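The Herrero had hired a muralist, and Dezső Szénási did not believe in muralists. He had eaten there when the walls were brown and the soup came hot.

"It's a heron," said the owner. "Eating a dumpling."

"It's a bill," said Dezső. "How much?" 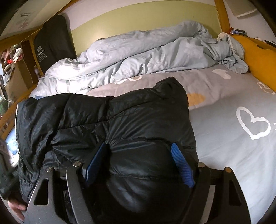 Issue 93

The owner looked at the floor. Around 200 a feather, he admitted, and the man from Sindau was coming back on Tuesday to do the other wing.

Dezső ordered the soup. It had gone up too. He ate it facing the kitchen door, which was still brown.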